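Section 4: Clearing and resetting the lounge

This section covers the lounge at the Antoniuk flat, from guests leaving to guests arriving. Sections 1 to 3 (keys, heating, the boiler and its moods) should be read first. Section 5 covers the kitchen, where things get worse.

Revised 14 January 2020 by Jasper Jacobs. It replaces the laminated sheet inside the hall cupboard, which may now be used as a tray.

4.1 What you will need

Two bin liners, one for rubbish and one for recycling
A microfibre cloth, damp
A second microfibre cloth, dry
The soft brush head for the vacuum cleaner
The Urna crate, which lives under the hall bench
The lint roller

The key safe code for the hall cupboard is 1515. Please scramble the dials afterwards. Leaving them on 1516 does not count as scrambling.

Note: The spare vacuum bags are on the top shelf, behind the Christmas lights. There is no other place they could have gone, and every year someone buys more.

4.2 Before you start

1. Open the window on the latch. Leave it open while you work.

2. Take your outdoor shoes off or wipe them thoroughly. The floor is pale and keeps a record of everything.

3. Check down the sides and back of the sofa. Put coins, earrings, chargers and anything else with a owner in the dish on the hall bench. Put biscuits in the bin.

4. Find the remote control. Do this now, while you are fresh. It belongs on the sofa seat, and new guests will look for it there before they have put their bags down.

Caution: Do not sit down to look for the remote control. The sofa is low and comfortable, and two previous cleaners lost the better part of an afternoon to it.

4.3 Clearing the side table

The Plelov side table is the small round one with the woven top. It was sold to us as an occasional table. The occasion is usually that somebody has run out of hands.

1. Remove everything from the top. Everything includes the things that look as if they might be wanted. They have had their chance.

2. Open any carrier bag before you throw it away. Bags left on this table have contained a passport, a set of door keys and, last March, half a trout.

3. Sort the contents into the two bin liners. Paper and clean packaging go into recycling. Bags that held food go into rubbish, unless you feel like washing a bag.

4. Turn the table on its side and shake it gently over the open rubbish liner. Crumbs work their way down into the weave and will not come out for a cloth.

5. Wipe the top with the damp cloth, following the direction of the weave. Dry it straight away.

6. Wipe the metal frame and the ring at the bottom, then stand the table back by the end of the sofa.

Caution: Do not lift the table by the edge of its top. Hold it by the frame. The previous Plelov was lifted by its top, and for a short time we owned a tray and a hoop.

Note: The maximum load given in the maker's leaflet is for a load in the middle. A full bottle standing near the rim will travel when somebody brushes past, and it will travel towards the sofa.

4.4 The sofa and cushions

The sofa is white. This was decided before anyone asked the people who would be cleaning it.

1. Take off all the cushions and put them on a clean surface. The floor is a clean surface only once you have finished 4.6.

2. Vacuum the seat, back and arms with the soft brush head, on the lowest setting.

3. Go over the seat with the lint roller. Use long strokes in one direction.

4. Treat any marks with the Dralelier fabric spray. Test it on the back of the base first, wait for it to dry, and then dab. Rubbing gives you a larger mark with a softer edge.

5. Return the cushions. The round white one goes at the far left. The mint-green one goes towards the other end, with the rust-red patterned one in front of it. You may think they would look better in a different order, and you may be right, but the listing has been up for two years and people do write in.

6. Plump once. Do not karate-chop the tops.

Note: The order code for replacement cushion covers is 2129. They are listed by shape and not by colour, so read the confirmation before you celebrate.

4.5 Bottled water

Guests are left two bottles of water. This started as a kindness during the week the pipes were done and has since become a Right, so it must be carried out properly.

1. Gather up all the bottles in the room, including those behind the curtain.

2. Separate them into opened and unopened. If you can't tell, hold the bottle upright and look at the cap. An unbroken cap is still joined to its ring all the way round. If you still can't tell, it is opened.

3. Empty the opened ones down the kitchen sink. They may go on the house plants if you are certain it is water. The fern did not enjoy the lemonade.

4. Squash the empties, put the caps back on and drop them into the recycling liner. 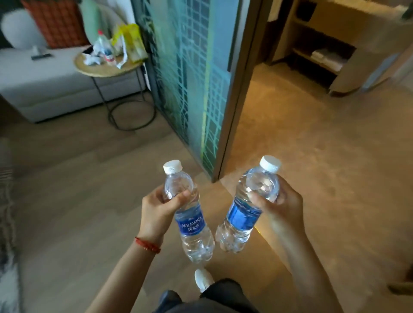 5. Wipe down the unopened bottles with the dry cloth and check the date on each one. Anything past its date goes home with you or down the sink, as you prefer.

6. Choose two of the same make and size. Couples notice when one of them has been given the smaller bottle, and it comes up in the reviews.

7. Carry them by the neck or the shoulder, one in each hand. Thin plastic bottles buckle if you squeeze them round the middle, and a buckled bottle looks second-hand even when it isn't.

8. Stand them on the hall bench with the labels facing the front door. They used to go on the side table. See the note in 4.3 about travelling.

9. Put the remaining unopened bottles in the Urna crate, upright, and slide it back under the bench.

Caution: Do not refill bottles from the tap and put them out again. We know how good the tap water is. It remains a thing that one guest found out about, and the correspondence ran to 363 words, not counting the postscript.

Note: If there are fewer than four unopened bottles left in the crate, write it on the pad. Writing it on your hand has been tried.

4.6 The floor

The floor comes last, whatever your mother taught you about working from the top down and then stopping for tea.

1. Move the side table on to the hall mat. Leave the sofa where it is.

2. Vacuum with the soft brush head, along the grain. Go under the front edge of the sofa as far as the nozzle will fit. Its base rests on the floor, so this will not be far, and you can consider it a mercy.

3. Mop with the damp cloth wrapped round the flat mop. It should be wrung out hard enough that the floor dries behind you as you go.

4. Wipe up any ring marks left by bottles or glasses. If they don't come up with water, use one drop of washing-up liquid, then plain water.

5. When the floor is dry, bring back the side table. Put nothing on it.

Caution: No steam mops. The quote for relaying this floor was 4000 before the skirting boards were mentioned.

4.7 If something is wrong

The table rocks. Turn it a little on its ring until it stops. The floor is the part that isn't level.

The sofa smells of food. Repeat 4.2 step 3, with more conviction.

The remote control does not work. Change the batteries. If it still does not work, check that it belongs to this television. There is one in the kitchen drawer that belongs to nothing.

There is only one unopened bottle. Buy another from the shop on the corner and keep the receipt. Do not put out a single bottle with an apologetic card.

The cushions are damp. Stand them on edge by the open window, and ring Jasper if the next guests are due within the hour.

4.8 Finishing off

1. Close the window.

2. Tie both bin liners and take them down with you. The recycling store is on the left of the yard - the right-hand door is a neighbour's shed, and he has been very patient.

3. Rinse the damp cloth and hang it over the bath.

4. Sign the pad, with the time you left.

Continue to Section 5, Kitchen. Bring gloves.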